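Section 6. Folding Tasks: Present Capability

Household chores remain only partly within reach of the Cultgate unit. It folds towels without help. Jeans require supervision, and the operator should expect roughly two failed grasps per pair.

6.1 Preparing the work surface

1. Lay one garment flat on the bed, with the legs straight.
2. Stack finished items to one side — never in the path of the fingers.
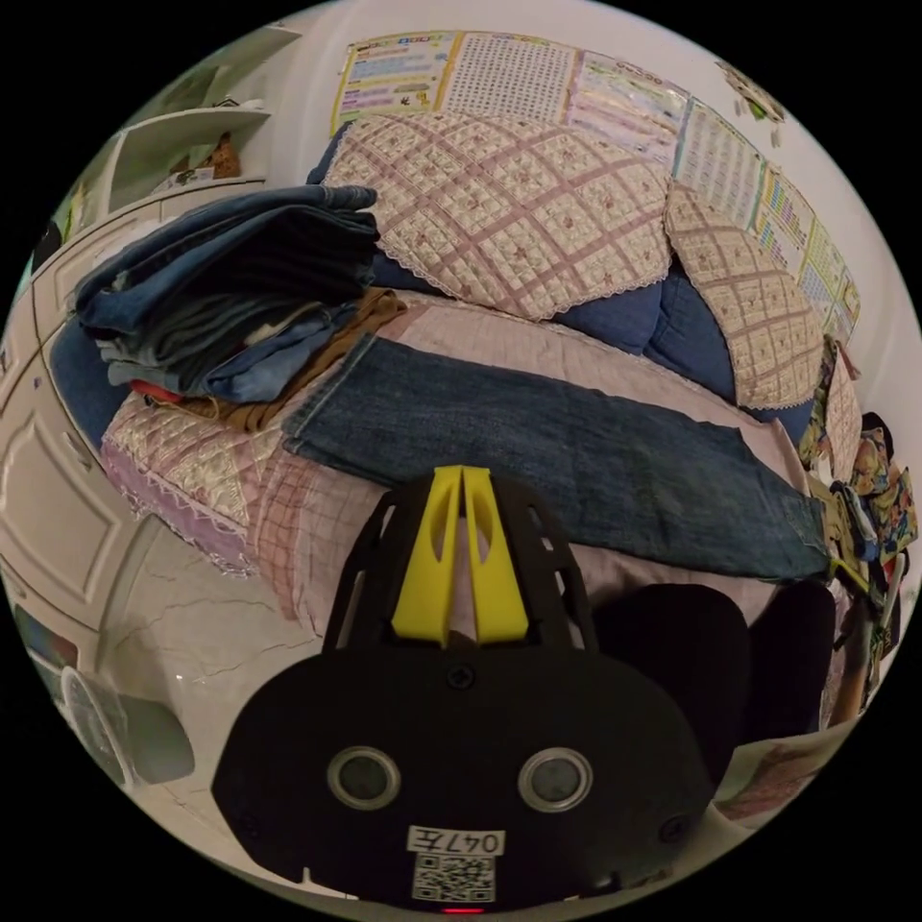 3. Start the Fold routine and remain within reach of the stop control.

Caution: Quilted covers and lace edging may be gripped along with the garment. If this occurs, stop the unit and free the fabric by hand.

Note: Sorting of mixed piles is not supported.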